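# Chapter 4: Getting Examples In

*Before you start: chapter 3, the section on joint limits. Skim it again if it's been a while.*

A learner that copies is only as good as what it gets to copy. Said that in chapter 1, saying it again. Most of the trouble people bring to me about a policy that "won't learn" is trouble with the examples, and most of that was baked in on the first afternoon.

So this chapter is slow stuff. What to put on the table, how to run an episode, what to keep, what to bin. Model fitting waits until chapter 5.

The running task is called Asstead. Computer mice, one white tray, two arms. A person drives the arms, the system logs joint angles and camera views, and the log of one go at the job is an **episode**. The full Asstead set has 272 of them. You'll start with 30.

Why mice? Smooth backs, similar outlines, different colours. Easy to name, awkward to grip. And the tray has a rim, so a lazy approach gets punished.
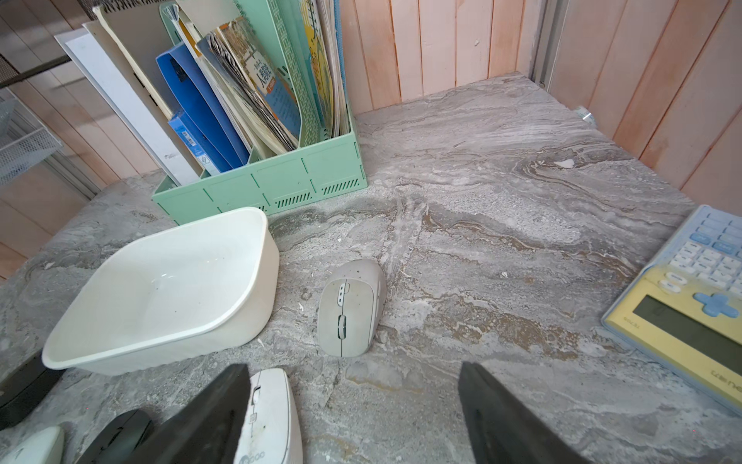 **Fig. 4.1** Wrist view, gripper open, a grey mouse beside the tray.

### 4.1 What the learner sees

Look at Fig. 4.1 as if you knew nothing. Which bits matter? You know it's the mouse and the tray. The learner doesn't. It gets the calculator, the papers in the green holder, the crumbs, all at the same price. If the calculator sits in one spot for every episode, the learner may well lean on it as a landmark, and then you tidy up one morning and the thing goes blind.

Two ways round this. Clear the table, or move the clutter. Clearing is quicker and gives nicer numbers early on. Moving it is what we do in Asstead – shift at least one bystander object between episodes, and write down which.

A **bystander** is anything in view that the task never asks you to touch. A **target** is anything it does. Keep the two lists seperate in your notes. An object can swap lists between tasks but never inside one.

### 4.2 One episode, start to finish

Home both arms. Start log. Do the job. Let go, back off, stop log. That's it, and people still get it wrong, mostly at the two ends. Common faults:

- log started with an arm already moving
- driver stops to think halfway, so the learner gets a long stretch of nothing
- log stopped before the gripper is clear of the tray
- a hand reaches in to nudge something

Bin all four. Don't trim them, don't patch them. A fresh episode costs less than an evening of editing.
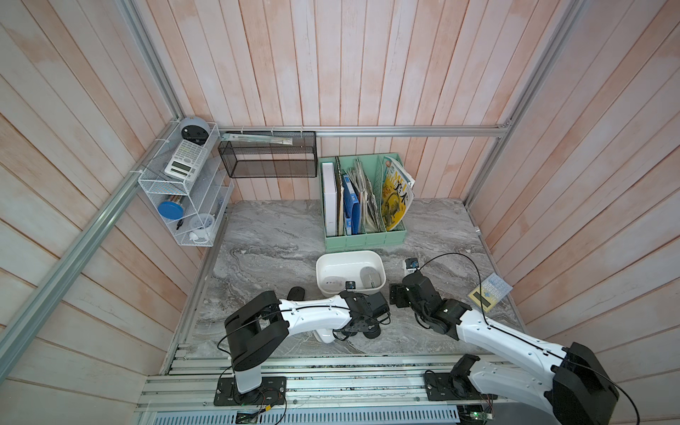

Starting states deserve more thought than they get. Beginners reset to the same layout every time, tray square, mouse in front, and end up with 30 copies of one example. Vary it on purpose. Vary how full the tray is too, as half-done states are where policies fall over: two mice in the tub already, say, and a dark one still out on the marble by the left gripper. Where does the next one go? Is there room, or does something need pushing along first? A learner that has only met an empty tray has no answer. In Asstead, 80 episodes start with something in the tray, and I'd want more if I did it again.

Which arm does the work is another choice. Rule of thumb – nearest arm, unless you're recording a handover. Write the rule down before you begin. If two drivers follow different rules the learner gets the average of both, and the average of left arm and right arm is a crash.

### 4.3 Notes

One line per episode. Driver, start layout, bystander moved, keep or bin. Pen and paper is fine. The Remilgate sheet in Appendix B has the columns ready, copy it if you like.

Do the keep-or-bin call straight away, while you rememeber. Left till the end of the session it turns into guesswork. 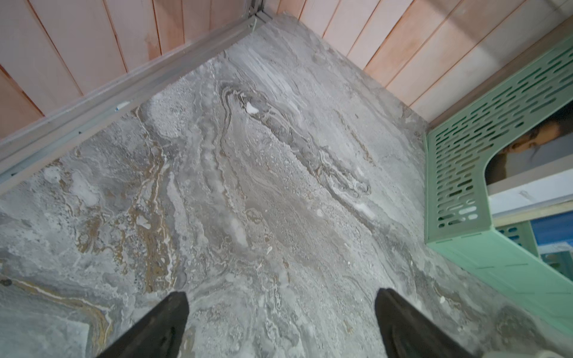
**Wrist view, start pose**
*Gripper open over bare marble, green basket at the right*

### 4.4 Check the views first

Before any of the 30, open each wrist camera feed and see what's in it. Gripper fingers both showing? Good. Table in view, nothing but table between the fingers? Fine for a start pose. Then look past the table edge. People turn up in the background, a bit of hair and forehead over the top of a basket, and that goes into the log with everything else. Ask them to shift, or get their say-so before you record.

Then check the lights. Then the clocks, all feeds against the joint log.

**Try it (allow 18 minutes).** Record three throwaway episodes. Swap with a neighbour. From the wrist view alone, each write down the driver's goal at the start, the middle and the end. Where you disagree, mark the time in the log. Keep the marks, section 4.5 uses them.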